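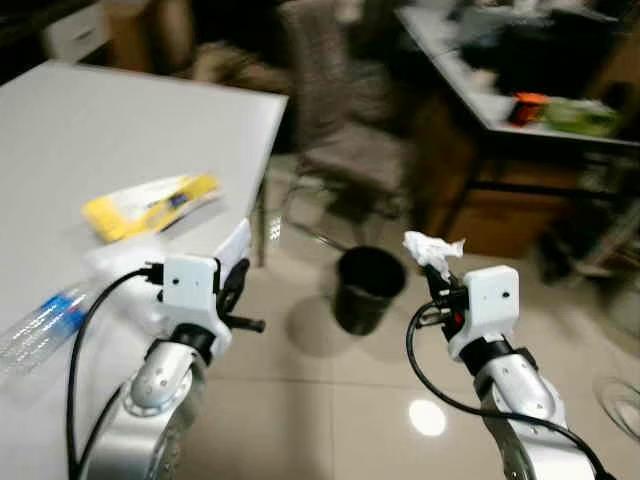 Stevness fingers vs the stock Gidia ones – clearing a table into a bin

Page 1 of 1

edin_z
Posts: 219
January 15, 2022

Right, I finally have both sets of fingers to compare and I'm having far too much fun with them! The job is clearing rubbish off a white table and into a black bin on the floor. Tissues, snack wrappers, a plastic bottle. The right arm has got hold of a crumpled tissue in that one, and I'm really pleased with how it pinches. It sticks up nicely above the fingers and you can tell from the head view that it's held.

Tissue was the item I expected to hate. With the stock fingers I had to close almost to the table top to get any of it, and I kept scraping. The Stevness ones are narrower at the tip, so I can come in at a slant and nip a fold. Wrappers are harder. They skate away from you – lovely shiny things, horrible to grab.

Controller is the Trovico board, same settings on both arms. Happy to share the file.

Edin Živković

pinchpoint
Posts: 2624

Great stuff. What closing force are you using? I ran the stock fingers on tissue in July and got on fine with them once I'd turned the force right down. I don't think it's the tip shape at all. Most people squeeze far too hard, the tissue bunches up and pops out of the front.

edin_z
Posts: 219

Force setting is 4 on the Trovico scale for everything. I did try lower on the stock ones and it helped with tissue, fair point, but then the bottle rolled straight out. I'd like one setting that does the lot if I can get it.

mateja_p
Posts: 2468

One setting for a tissue and a bottle lying on its side? Good luck! I'd switch by item and be done with it. It's two lines in the controller.

I do agree with you about the tips though, and I'd disagree with pinchpoint there. Force matters once you're holding the thing. Getting under the edge in the first place is all shape. Flat wrappers on a flat table are the proper test, so do those next and tell us how many goes it takes.

Also, have a look at your cable on the left arm. You've got it looping from the top of the housing down the side, and the plug on mine worked itself out doing that. A bit of tape a hand's width below the connector sorted it.

Mateja Petkov

hobnob_dave
Posts: 219

Same post count as Edin, spooky.

Can I ask about the camera? From up at the head you get the table, the bin and both grippers in one go, which looks brilliant for dropping things in. But how do you judge height over the bin? I've got a Hlongwane camera mounted high up and I'm forever letting go too early. Glossy floor here as well, and the ceiling light bouncing off it drives my exposure mad.

edin_z
Posts: 219

Height is guesswork until you've done a few dozen, I'm afraid. I bring the gripper over until the fingers cover the far rim, then lower a bit and open. For the light, I locked exposure by hand and stopped worrying about it. The tiles still shine but the picture no longer pumps up and down every time an arm moves across.

Mateja – taping the cable tonight, thank you.

pinchpoint
Posts: 2624

Wrist camera, hobnob_dave. Cheap one on each arm and the bin problem goes away. Head view alone is fine for the big moves and poor for the last few centimetres.

mateja_p
Posts: 2468

Two more cables to snag, mind. I took mine off again. If the bin stays put you can save the drop height and forget about it.

hobnob_dave
Posts: 219

My bin does not stay put, I kick it. Will try the far rim trick first and then the wrist camera if that fails. Edin, could you put the Trovico file up please?

edin_z
Posts: 219

Will do, just need to take my notes out of it. Wrappers next, both sets of fingers, and I'll try Mateja's switching idea on the bottle as well.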